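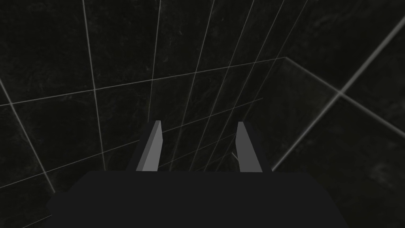 4. What the evening diaries showed

4.1 Who stayed with us

We wrote to 978 adults in Skendgate and Fosgate, and 604 of them opened a first diary page. Of those, 486 kept writing to the end of January. We were delighted by this. Diary studies ask a lot of people, and ours asked them to sit down when they were tired and write about the part of the day they had worked hardest to keep out of sight. The people who left early did not differ from the others in age or in their first Drorier score, though more of them worked night shifts, and we come back to that in Section 6.

The first page went out on 26th December. We argued over that date for a long time. It falls in a stretch when many people have just spent hours in a crowded room being cheerful, and we worried that it would color everything that followed. In the end we kept it and treated the opening week as its own period in all the models. The writing from that week is some of the richest in the whole set, and we are very glad we did not throw it away.

4.2 Hiding a feeling and having a feeling

Our main question was whether covering up a low mood in the daytime goes along with a lower sense of worth at night, once the mood itself is taken into account. It does, and the link is clearer than we had dared to hope when we planned the study. On days when people said they had hidden more than was usual for them, their evening worth rating dropped below their own average. The drop was still there after we adjusted for how sad they had felt at noon, how well they had slept, and whether they had been at work.

We want to stress that this is a link within persons. A person who hides a great deal every day is not shown by this result to be worse off than a person who hides very little. The comparison is between one person's heavier days and the same person's lighter ones. Between persons the picture was much flatter, and for older participants in Fosgate there was hardly any link at all. Some of them wrote that keeping a steady face was a matter of pride, something they had learned from a parent and were good at. One wrote:

"I don't call it hiding. I call it being decent company. I can be sad when the dishes are done."

Entries like this one made us go back and look at our own wording. The item asked how much the writer had "covered up" a feeling, and the phrase clearly carries some blame. In the second round we added a softer version ("kept to myself") and gave each person both. The two versions moved together on most days. Where they came apart, the softer one had the weaker tie to evening worth, which fits the idea that keeping something private can be a free choice, while covering up more often feels forced.

4.3 Small things

The part of the diaries that surprised us most was how small the triggers were. We had built a checklist of daily troubles with money, health and family near the top. People used it, but the open box under it filled up with other matters: a message left unanswered, a laugh from the next room, a name left off a thank-you note, a friend who seemed a little short on the phone. Again and again the writer followed the event with a scolding. "Silly, I know." "It shouldn't bother me." "Who gets upset over a birthday card?"

We coded these scoldings separately, and it was one of the best decisions in the project! The size of the event, as rated by readers who did not know the evening score, told us little about how the night would go. The scolding told us a good deal more. On days with a small hurt and no scolding, evening worth stayed close to the person's average. On days with the same sort of hurt plus a line of self-blame, it fell, and hiding was higher on those days too. It looks as though many people hide the hurt partly out of shame that it is so small, and the shame then gets carried home along with it.

The order of these steps cannot be settled with one page a day. A person who already feels low by evening may look back and scold themselves more freely, and may also remember more hiding than took place. Lumbao, the phone diary we used, stamped the noon and evening pages but could not tell us what went on between them. We would love to see someone run this with short prompts across the afternoon.

4.4 Telling one person

Near the end of January we added a question about whether the writer had told anyone how they felt. Most evenings the answer was no. When it was yes, the listener was usually one person and the telling was usually brief, often a sentence in a parked car or a text sent from bed. We had expected long talks to matter most. Length made little difference in our data. What did seem to matter was whether the listener answered without trying to fix anything. Evenings with that kind of answer were followed by less hiding on the next day, and this held in both Skendgate and Fosgate.

Not every telling went well. A fair number of writers were met with advice they had not asked for, or with a quick turn to the other person's troubles, and several of these said they would not try again soon. Their next-day hiding scores went up. We find this worth dwelling on, as a good deal of public advice says simply to open up, with little thought for who is on the other side of the table.

We also heard from people who told no one but wrote that the diary itself had started to feel like a listener. We never planned for that, and it means our own method may have softened the very thing we hoped to measure. The links reported in 4.2 were a little weaker in the later pages than in the earlier ones, in line with this reading. A comparison group with a plain activity log would help to sort it out, and we have begun to prepare one for next January with new participants from both towns.

Figure 2. Two-fingered gripper facing a dark tiled wall, computer-rendered.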